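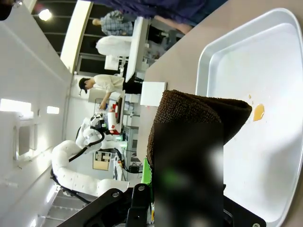 *Brown terry towel beside a white tray with a small orange-yellow spill.*

The **Castby Landeg** is a weekly local newspaper covering the market town of Castby, the neighbouring harbour town of Jornberg and the farms and villages between them. It is known to its readers simply as the *Landeg*, and it is one of the liveliest small papers of its kind, with a letters page that regularly runs on to a second sheet and a classified section many people read first. The current editor is Eleri Ifans.

## Name

The title comes from Landeg Row, the short street behind Castby's corn hall where the first issues were printed. The paper moved out of the Row long ago but kept the name, and older copies show it spelt with a small flourish under the final letter. The flourish was dropped when the masthead was redrawn for colour printing, then brought back after a spirited run of readers' letters.

## History

The *Landeg* began as a single folded sheet of auction notices, tide times and chapel announcements. News came in slowly, at first as a column headed "Also Heard", which carried everything from lost dogs to a bridge closure in one unbroken paragraph. The column still exists. It now sits on page two and has paragraph breaks, but the mixture is gloriously the same.

Jornberg had a paper of its own, the *Jornberg Tidings*, and for years the two titles competed for the same shop adverts. When the *Tidings* closed, the *Landeg* took on its delivery rounds and its shipping column, and began printing a Jornberg edition with a different front page. The two editions were merged again when page printing costs rose, although a strip along the bottom of the front page is still kept for harbour news.

## Content

A normal issue has news at the front, then opinion, features, births and deaths, classifieds and sport. Court reports are a strong point. The paper sends a reporter to every sitting of the Castby magistrates and prints the results in full, in plain language, with the charge, the plea and the outcome set out in the same order each time. Readers can follow a case from first hearing to sentence without having to guess at what happened in between.

Council coverage is just as thorough. Planning notices are printed with a short note saying which street or field is meant, a habit that began after two lanes in Castby were found to share a name.

The sport pages are a joy. They cover football, bowls, rowing and an annual raft race at Jornberg, held in August, which gets a pull-out with the crew lists and a map of the course. Junior results are given the same space as senior ones.

Obituaries are written by staff from conversations with families, and no charge is made for them. They tend to be long, warm and full of odd detail — a prize marrow, a favourite bench, a feud over a hedge.

## Digital edition

The paper's digital edition is called **Ekik**. It carries the full pages of each issue along with breaking news, road closures and a searchable archive of notices. Ekik also takes short reports from readers, which are checked by the newsroom before they appear and are marked with the sender's village.

Court reports on Ekik remain free to read. Features and the archive are open to subscribers, and print subscribers have access to everything at no extra cost.

## Circulation and staff

At the last published count the *Landeg* sold 3,783 copies a week in print, and Ekik had 2,219 paying subscribers. The newsroom has seven staff, including a photographer shared with the advertising desk, and the paper pays 12 regular correspondents for village news. Some of these columns have passed from parent to child.

Ifans joined as a trainee on the sport desk and worked on the courts beat before becoming editor. Under her the paper has widened its public notices page, brought back the crossword by local setters and opened the front office to callers on press day, when the first bundles arrive from the printer and copies can be bought straight off the counter.

## See also

- Castby corn hall
- *Jornberg Tidings*
- Jornberg raft race

*Last revised 16 September 2026*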